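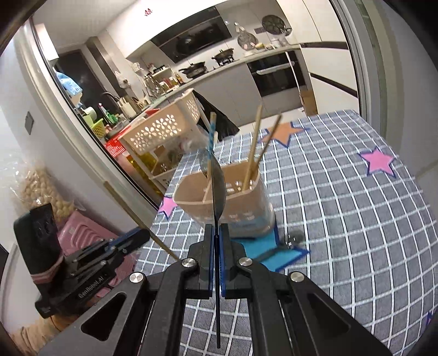 When the Court Record Is Wrong, the Burden Should Fall on the Court

5 min read

A clerk in the Brisemville municipal court enters a case number with two digits reversed. The judge's order was correct, the lawyers heard it read aloud, and the defendant went home believing that the matter was closed. Months later a patrol officer runs a license at the side of the road, an old warrant appears on the screen, and a person who owes the court nothing spends the night in a holding cell.

Errors of this kind are usually described as rare. The audit of the Brisemville warrant list released in February found 791 entries that should have been cleared and had not been. Some were minor matters of unpaid parking fees. Others were active arrest warrants for cases that had been dismissed, in a few instances before the present record system was installed. The county has accepted the findings and has promised to correct the list. It has said very little about the people named on it.

The present rules place nearly all of the work on those people. A resident who learns of a false warrant must file a written request for correction, attach a certified copy of the order that ended the case, and pay for that copy. The request goes to the same office that made the mistake. In Brisemville the wait for a reply has been up to 130 days, and during that time the warrant remains in force. An officer who finds it has no means of knowing that it is in dispute.

This arrangement is difficult to defend. A court would not accept it from a bank or a landlord. If a lender reported a paid debt as unpaid and then asked the borrower to buy proof of payment from the lender, a judge would have sharp words for that lender. Public offices should be held to at least the same standard, particularly when the result of an error is the loss of liberty.

Three changes would go a long way. First, any warrant under a pending correction request should carry a notice that officers can see, with a telephone number that is answered at 2 in the morning as well as at noon. Second, certified copies needed to correct the court's own error should be free. Third, the clerk's office should compare its list of active warrants with its list of closed cases every month and report the mismatches to the presiding judge.

The third proposal has met the most resistance. Court administrators argue that the comparison would take staff away from current filings, and their offices are indeed short of people. The experience of Divport deserves attention on this point. The municipal court there began a monthly comparison with a staff of 4 and no new software. The first review was slow and unpleasant. Later reviews have taken an afternoon, as most of the old errors had already been removed.

A second objection concerns safety. If a notice of dispute makes officers hesitate, the argument goes, some persons who ought to be arrested will be released. The concern is a fair one, and it can be met by limiting the notice to nonviolent matters until a judge has looked at the file. Firnbridge follows that practice. It is a cautious rule – perhaps more cautious than necessary – but it is far better than silence.

There remains the question of compensation. State law at present allows a claim only where the person can show that an employee acted with intent. Very few wrongful detentions begin with intent. They begin with a missed box on a form, or with a batch of orders that was never sent to the sheriff. A person held overnight on a dismissed charge may lose wages or a job, and the law offers that person no remedy. A modest fixed payment for each day or part of a day in custody, without any need to prove fault, would be simple to administer. It would also give counties a reason to find these errors early.

The legislature is expected to take up the court records bill before the end of the session. As drafted, it provides money for new software and leaves the correction process as it stands. Members should amend it to include the notice, the free copies and the monthly review, and they should do so before the software contract is signed.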